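Quiénes somos

¡Hola! Gracias por pasarte por esta página, que suele ser la que nadie lee y que a mí me ha costado más escribir que ninguna otra. Soy la persona que está detrás de Gronum, una escuela pequeña de cocina casera donde enseñamos a hacer pan, masas dulces y conservas a gente que nunca ha tenido tiempo (o paciencia, o un horno decente) para ponerse con ello.

Llevo la escuela, contesto los correos, doy casi todas las clases y también elijo la música, así que si vienes un día de hojaldre y suena bolero ya sabes a quién quejarte. 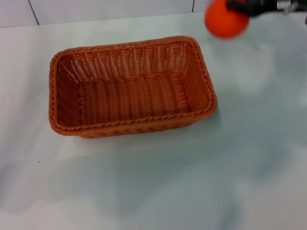
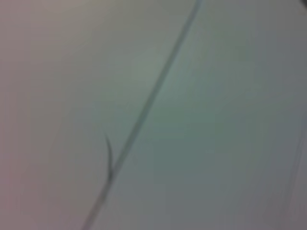
Una cesta de color marrón anaranjado sobre una mesa clara, y debajo una superficie pálida muy de cerca.

Cómo empezó esto

Empezó en mi cocina, con una masa madre que se me murió tres veces. La primera por olvido, la segunda por exceso de cariño (le daba de comer cada vez que pasaba por delante) y la tercera todavía no sé por qué. A la cuarta salió adelante y sigue viva, la tenemos en la nevera de la escuela y de ella han salido todas las que nos pedís para llevar a casa.

Yo trabajaba entonces en la oficina de una empresa de transportes, Tunstall, y llevaba panes a mis compañeros. Panes bastante feos al principio, planos como una zapatilla, pero se los comían. Un día me pidieron que les enseñara, y nos juntamos unos cuantos en mi casa con la harina por el suelo y el perro ladrando al temporizador. Me lo pasé tan bien que al mes siguiente repetimos, y al otro también, y cuando me quise dar cuenta tenía lista de espera y una vecina que me preguntaba por el ruido.

Dejé la oficina un octubre. Alquilé un local que había sido mercería, con un mostrador enorme que no tuve corazón para quitar y sobre el que ahora enfriamos los panes. El horno lo compré de segunda mano a una pastelería que cerraba. Tiene su carácter: calienta más por la izquierda, y en la primera clase siempre aviso de que hay que girar las bandejas.

Qué hacemos

Los cursos de pan son lo nuestro de toda la vida. Hay uno de iniciación, de 4 sesiones, en el que se empieza por un pan de molde sencillo y se acaba con una hogaza de fermentación larga. Después está el de masas enriquecidas, con brioche, roscón, bollos de leche y unos rollos de canela que son el motivo por el que mucha gente se apunta, no nos engañemos. Y de vez en cuando monto un monográfico de algo que me apetece a mí: panes planos, centeno, empanadas gallegas, lo que toque.

Las conservas llegaron más tarde y casi por accidente. Una alumna apareció con varias cajas de tomates de su huerto y no sabía qué hacer con ellos, así que cambiamos el plan de la tarde y acabamos todos pelando tomates. Desde entonces hacemos talleres de temporada: tomate y pimiento asado en verano, membrillo y castañas en otoño, mermeladas de cítricos cuando hace frío. En esas clases me pongo bastante seria con la esterilización de los botes, lo aviso ya. Si un bote no ha cerrado bien, va a la nevera y se come pronto, y ahí no hay discusión posible.

También tenemos Zalta, que es como llamamos a las mañanas para familias. Vienen niños con un adulto, se amasa, se espera (lo de esperar lo llevan peor los adultos) y cada uno se va con su bollo. Tienen que saber que se van a manchar, los dos.

Y luego está Donell, nuestro cuaderno de recetas. Lo empecé como unas hojas grapadas para que la gente no tuviera que copiar de la pizarra y ya va por 100 páginas, con anotaciones de alumnos en los márgenes que he dejado tal cual. Se entrega en papel con cualquier curso largo. Si lo perdiste o le cayó encima medio litro de aceite, escríbeme y te preparo otro por 50 céntimos, lo que me cuestan las tapas.

Cómo son las clases

Los grupos son pequeños, de los que caben en la mesa sin darse codazos. Cada cual hace su masa de principio a fin y se la lleva a casa, horneada o lista para hornear según el día. No hace falta traer nada: delantales hay, aunque si tienes uno tuyo que te guste, tráelo, que los míos ya han visto muchas guerras.

A media clase paramos a merendar. Hay café, té y siempre algo de la hornada anterior, con mantequilla o con la mermelada que esté abierta. Muchas de las mejores preguntas salen en ese rato, cuando alguien se anima a confesar que lleva años echando la sal encima de la levadura o que abre el horno cada cinco minutos a ver qué pasa. Yo también lo hacía, y a veces lo sigo haciendo.

Me preguntan mucho por el nivel. Te apuntas a iniciación si nunca has amasado y también si has amasado pero el pan te sale distinto cada vez y no entiendes el motivo. Para masas enriquecidas conviene haber hecho antes algo de pan, aunque sea por tu cuenta y con un vídeo. Si dudas, cuéntame qué has hecho hasta ahora y te digo.

La harina y lo demás

Compramos la harina a un molino de la comarca que muele a piedra y nos la trae en sacos. Cambia un poco de una partida a otra, y por eso en clase insisto tanto en tocar la masa antes de añadir más agua. Los huevos son del mercado, la mantequilla es de la buena y la fruta depende de lo que haya esa semana. Calculo que gastamos aproximadamente 2.000 kilos de harina al año, que dicho así parece una barbaridad, pero luego veo cómo queda el suelo y me cuadra.

Si tienes alguna alergia o intolerancia, dímelo antes de reservar. Sin gluten no podemos trabajar, porque hay harina de trigo hasta en el techo, y prefiero decírtelo aquí a que te lleves el disgusto en la puerta. Con la lactosa o el huevo casi siempre nos apañamos.

Dónde estamos y cómo hablar conmigo

El local está a pie de calle, con el rótulo antiguo de la mercería todavía puesto encima del nuestro. Abrimos por la tarde, a partir de las cinco, y las mañanas de Zalta empezamos a las diez y media. Lo más rápido es escribirme por el formulario de contacto; el teléfono lo cojo cuando no tengo las manos en la masa, así que si no respondo deja un mensaje y te llamo en cuanto me las lave.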